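How to get crumbs and grease out of a kitchen drawer without buying a liner

Quick one, got asked again. Drawer liners are a waste of money, a brown paper bag does the job.

What you need: one paper grocery bag, scissors, a sponge, dish soap, 500 ml warm water.

Empty the drawer. All of it. Shake crumbs into the trash, then wipe with soapy water. Corners take longest – use an old toothbrush. Leave it open to dry, overnight if you can.

Cut the bag down one side and cut off the bottom. Crumple it hard, flatten, crumple again. Soft paper sits better and dosen't spring up. Lay it in, fold the edges up into a low lip. No tape.

Swap it when it looks greasy. Mine go a month or two, the spice drawer less.

For loose stuff on the counter, same trick – roll the sides down and you have a shallow tray.

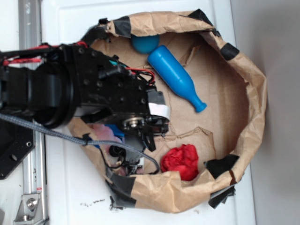 Brown paper bag tray on a white tabletop.

Bags with a shiny coating wont crumple right, skip those. Printed side goes down, ink can rub off on spoons.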